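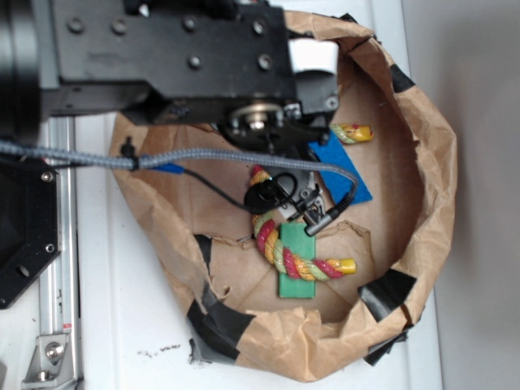
Is the Prevotov bench arm ready for a small workshop to buy as a picking cell?

It is ready as a development kit. A workshop that wants to switch a machine on and leave it emptying bins will have to write or buy a good deal more than comes in the box.

I went to the Veltinton open day in December to see the Prevotov running, having read the manual beforehand. The manual is 46 pages and better than most at this price, though it says almost nothing on cable routing. The kit as quoted to me costs £2,865, covering the arm, two-finger gripper, wrist camera, controller and mounting plate. It does not cover the frame the plate bolts to, the computer, or delivery. Naylor, who sell it, had one unit working and a second partly stripped on the next bench, and the stripped one was the more useful of the two.

The working arm was fixed to a frame of slotted aluminium extrusion at the side of a white table. The job was bin picking of mixed soft objects: a multicoloured twisted rope toy, a green block and a smaller blue piece, with a rubber duck added for part of the session. The bin was brown paper, folded down to a low wall and held with black tape. Each run had a limit of about 10 minutes, after which the items went back in by hand in a different arrangement.

Soft goods are a fair test of a gripper of this class. Rigid cubes on a flat tray flatter everything. A rope has no fixed shape, it lies across its neighbours, and the point the software picks as the best grasp is often the point where it is resting on something else. A good part of the software session was given over to exactly this, and I thought the explanation clear. The planner ranks candidate grasps by finger clearance first and by estimated centre of mass second. For a long flexible item the second term is close to meaningless, and there is a setting to turn it off. It is on by default, which I would change.

The gripper

The fingers are short and the stroke is adequate for the sort of thing a person would lift with finger and thumb. Closing force is set in software in steps, and the lowest step is gentle enough for foam. I put my own finger in the stripped unit at that setting and was not hurt. At the highest step I was asked not to try.

Position repeatability looked acceptable for this work. I had no instruments with me and will not quote a number. The printed sheet gives one, measured with no payload at mid reach, and a buyer should ask for the same figure at full reach with the camera fitted. I did ask, and was told it would be sent on. It has not arrived yet.

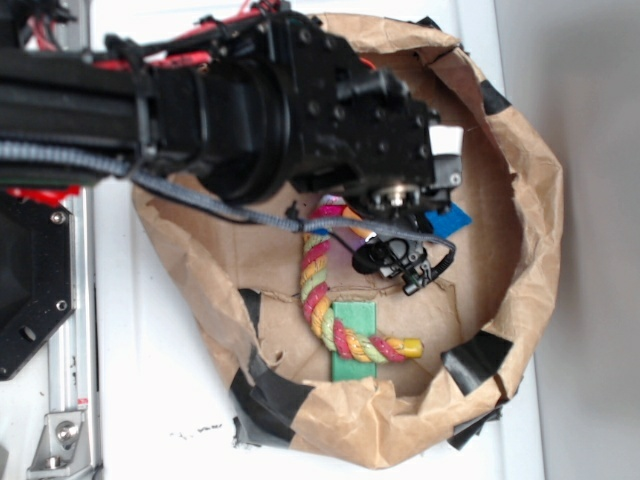
Cable management is the weak point of the design. The braided sleeve is run outside the arm, secured at intervals, with enough slack left for the wrist to turn. Slack of that kind has to go somewhere, and on any downward reach it goes towards the workpiece. In an open tray this matters little. In a bin with walls, or over anything with loops and loose ends, I would expect a snag sooner or later. The Naylor engineers did not argue the point. Their answer was a set of printed clips, supplied as files, which the owner makes and fits. I would prefer a moulded guide on the forearm and would pay for it.

The wrist camera has a related problem. Mounting it low beside the fingers gives a good close view during the last part of the approach, and keeps it calibrated to the gripper frame whatever the arm is doing. It also adds bulk where clearance is most wanted. The planner has a collision model of the camera body but none of its lead. One can enlarge the model by hand in the configuration file, at the cost of losing grasps close to the bin wall. For a first installation I would accept that loss.

Controller and software

The controller is a fanless box with network and USB connections and a physical stop button on a short lead. The lead is too short. On a table of ordinary depth the button ends up on the arm side, and the operator has to reach past the working area to press it. An extension can be bought and should be ordered with the kit.

The interface runs in a browser. Jogging is smooth and the axis labels match those in the manual, a thing I no longer take for granted. Recorded motions are saved as plain text and can be edited. Error messages are numbered with a short description, and the three I saw raised on purpose were all accurate. Restart after a stop requires a re-home, done at low speed. I timed none of this, but it is slow enough to be irritating if stops are frequent.

There is no force sensing at the wrist. The software infers contact from motor current, and the threshold has to be tuned for each job. With a thin or yielding bin floor this needs care, as the fingers can press some way before the current rises enough to trigger. The safer method is to measure the floor height at set-up and enter it as a hard limit. This is described on one page of the manual and deserves to be nearer the front. 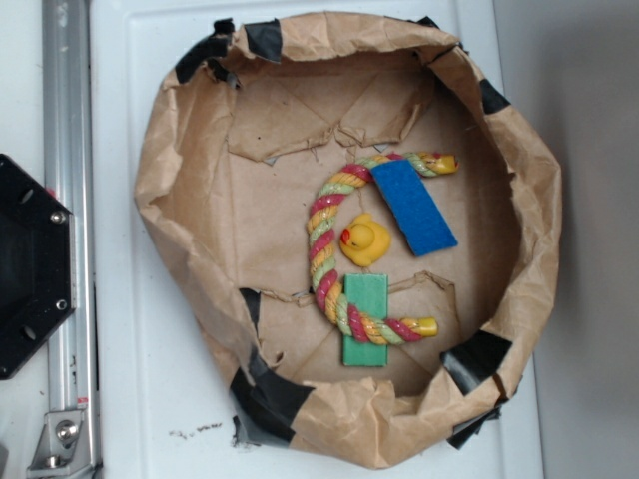

Overlap was the other subject people asked about. Where two items cross, the supplied software looks for the upper one by depth and attempts it first. With a sponge lying across a rope this is a sensible rule. With a rope lying across a block, removing the rope may shift the block, and the scene has to be captured again before the next attempt. The software does recapture after every attempt, successful or otherwise, and this is where much of the cycle time goes. An option to recapture only after a failed grasp exists, marked experimental. I would leave it alone for mixed goods.

Colour is not used for grasp planning at all. It is used only by the labelling tool, and the labelling tool is basic: boxes and polygons, no tracking between views. Export is to common formats.

Compared with the Prirlow desktop arm I reviewed last year, the Prevotov is stiffer, slower and much better documented. The Prirlow routes its cables internally and comes out ahead on that alone for deep bins. Its gripper is worse in every respect, and spares have been hard to get. Naylor state that fingers, belts and the camera bracket are stock items.

For teaching, or for a small firm trying out picking before spending properly, I would recommend the Prevotov with the longer stop lead and the clips fitted before first use. For unattended running I would wait for the revised forearm, which was mentioned at Veltinton without a date — the existing kit will not be upgradeable to it, and anyone not in a hurry should take that into account.

Last updated: 11 January 2026

Contact | Copyright, all rights reserved | Back to top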